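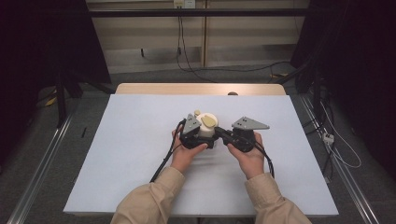 I miss phone calls that don't have a reason. My sister and I used to talk most nights while one of us did dishes, and I couldn't tell you a single thing we said. Now we text. We text a lot! I scrolled back through May and found 217 messages between us, and I still had no idea she'd been sleeping badly or that she was thinking of quitting her job at Clesora.

Texting is great for the stuff it's great for (addresses, grocery lists, pictures of the dog). But you can't hear someone go quiet in a text. You get "fine lol" and you move on with your day, and so do they.

So I started calling people again, with no warning and no appointment. The first few picked up sounding terrified, like somebody must be in the hospital. One cousin let it ring out and then texted "what's wrong??" within ten seconds. I called four people that week and three of them asked me if I was okay before they said hello. 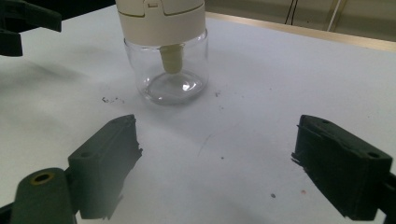
Sitthichai wrote in after my last post to say that a surprise call is rude, plain and simple, and that making somebody drop what they're doing is a way of saying your time counts more than theirs. I've chewed on that for a while. I get it, I do, and if you work nights or have a baby asleep on your chest then please, turn the ringer off and ignore me forever. But we all have voicemail! A ringing phone is a question and you're allowed to say no to it.

What bugs me more is the scheduled catch-up. My old roommate moved out to Grullside, 700 miles away, and we spent two weeks picking a time to talk. By the time we got there it felt like a job interview. We each gave a little report on our lives and hung up. Then last Thanksgiving she called me out of the blue from a parking lot, wanting to know how long to cook a turkey breast, and we stayed on for an hour and a half.

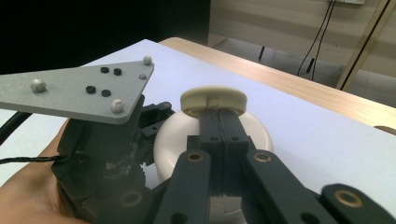 *Close up, with the markers on top.*

I'm not asking anyone to give up their group chats. I'm in a bunch of them myself and I'd be lost without the one for my street. I'd just like us to stop treating a voice like an emergency. Call your aunt while you fold towels. If she's busy she'll tell you, mine sure does.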